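La nuit des mille essais

Quand Joanne Bunting arriva au laboratoire, le compteur de Lorno affichait déjà 22 essais. Il en fallait 1 000 avant le matin. Elle adorait ça ! Chaque trajet du bras simulé devenait une leçon que l'élève – un petit réseau baptisé Skokau – avalerait plus tard, tout rond, sans se plaindre.

– Tu vas encore dormir sur le clavier, dit Treloar en posant deux cafés.

– Dormir ? Il vient de comprendre comment ralentir !

Elle ouvrit les deux vues, côte à côte, et monta la luminosité.

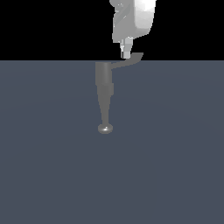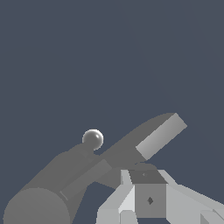 Skokau n'apprenait bien que des gestes hésitants, Joanne en était certaine, et elle glissait donc exprès des détours dans ses démonstrations. Treloar se pencha. Dans la première vue, il suivit du doigt le long outil sombre jusqu'à la petite bille de la pointe, avec son éclat blanc au-dessus du sol bleu-gris.

– On dirait qu'il réfléchit.

– Alors on garde cet instant, répondit-elle, ravie.

Elle enregistra l'essai, but une gorgée de café et reprit la manette. Le suivant partit de travers, magnifiquement de travers, et elle le garda aussi.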